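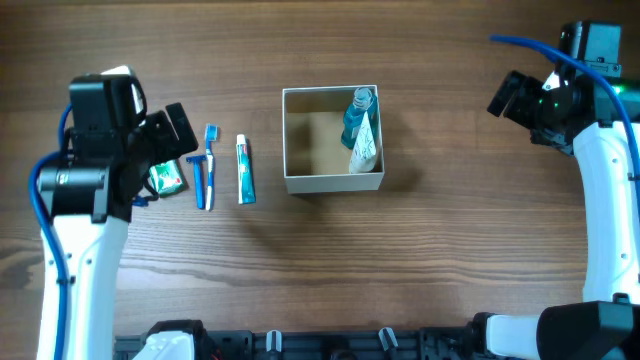 Senga Ritchie had written rule 36 herself, on a wet afternoon in June when the heating at Riverholm had failed and everyone else had gone home, and she was fonder of it than a person ought to be of a rule. It said that an arm with nothing to hold should wait clear of the other arm's work, and stay there until it was wanted. So she was pleased to see the right gripper hanging empty beside the open box, over bare wood, while the left one leaned in above the little green and white packet. The razor and the toothbrush lay side by side, handles towards her, as neat as a bathroom shelf at her mother's.

"You could speed it up, you know," said Menzies, who had come down from Brarisus with a clipboard and a cold. "Send them both in."

"I could," said Senga, and she poured him some tea, for he did look dreadful. "And then I'd be back on rule 24, which is the one about collisions, and it runs to four pages — I don't think you'd enjoy it."

He blew his nose and turned over a sheet. The old standard had never mentioned waiting at all, he said, and he had read every line of it on the train.

"No," she said. "My father drove a crane, and he used to say you could tell a good driver by where he left the hook at dinnertime."

Menzies thought about that for a while, drank his tea, and wrote something down beside rule 36.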